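Oct 19, 2022

The guest room, finally

So my cousin is coming for six nights at the end of the month and I have spent most of October in a state about the guest room. If you've been reading a while you know the one I mean. North facing, over the garage, and for years it was where we put things we didn't want to decide about (the exercise bike! two boxes of tax stuff! a rug from the old house in Zarnbridge that doesn't fit anywhere).

I started with the walls. I'd bought a can of a color called Sikum, a sort of muddy green, and I loved it on the card and hated it by lunchtime. It made the place feel like the inside of a pond. Back to the store I went, and the new one is a plain warm white. Boring, yes, but it bounces what little light there is and I don't feel damp when I walk in.

Then the heating. The vent in there has never done much, so I asked Aníbal Magalhães, who did our furnace last winter, to take a look. He was in and out in 46 minutes and the bill was $192, and I grumbled until I felt the air coming through. A duct had come apart above the garage and we'd been heating the rafters all this time. Check your ducts, people!

Curtains were next. I wanted the heavy lined kind and everybody wants a fortune for them, so I got a secondhand pair off a lady in Nolano and took up the hems myself over two evenings of television. They're a tiny bit uneven. If my cousin gets down on the floor with a ruler we will have bigger problems.

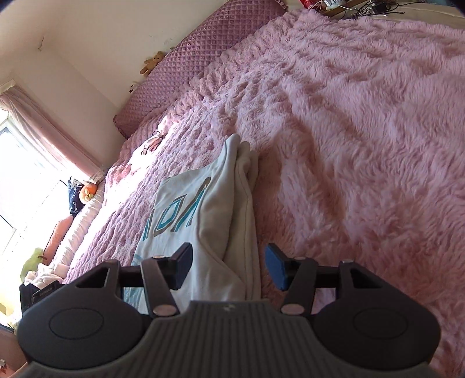 The other thing I went back and forth on was pillows. My mother always put out one flat one and one fat one per person, and I used to think that was fussy, but I've slept in enough places with a single sad foam brick to come around to her way of doing it. So two each, plus a spare in the closet. And a lamp you can reach without getting up! I feel strongly about that.

Still to do: a hook on the back of the door, somewhere to put a suitcase, and the window latch, which sticks. I also need to find the exercise bike a new home. If anyone over by Bandara wants it, leave me a comment and bring a strong friend for the stairs.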